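Sorting seeds with two black fingers

Reading time: 2 min

In January I moved the arm from my kitchen to the shared workshop at Remila, and since then the work goes faster. At home I had to clear everything away before dinner. Now the rail stays screwed in its place and I can leave in the evening and continue the next day with the same measurements.

The task I chose is small. The arm must pick up a seed packet and put it in a wooden box. I thought a packet would be easy after the blocks, but a block has sides to hold and a packet is nearly only paper. The fingers closed 2 mm above the surface and took nothing, eleven times in one evening. When I lowered them, they scratched. 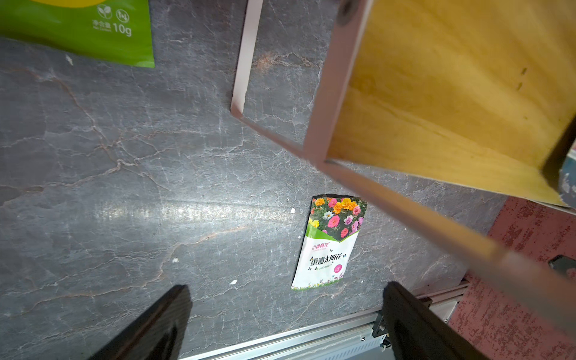

So I changed the approach angle by six degrees and made the closing slower. The fingers should push the paper a little together, so that it makes a fold, and then lift from this fold. My program, which I call Trulel, has now a separate step for this. I am not yet satisfied with it – when the seeds lie all at one end, the packet turns in the grip and comes to the box crooked.

The light is another difficulty. A shiny surface gives a bright stripe to the wrist camera, and a mostly white packet can disappear in it. I tried to correct this in software for two evenings. Then I moved the lamp to the other side, and it became better, though not for every position.

Next I want to print softer tips for the fingers. I have eight drawings and will probably print two of them. If somebody has experience with thin rubber on printed parts, please write to me which glue you use.

Recent posts
Why I stopped using the Santoso motor board
A cable holder for the wrist
Blocks, cups and other first attempts
Groseveo: notes on my second gripper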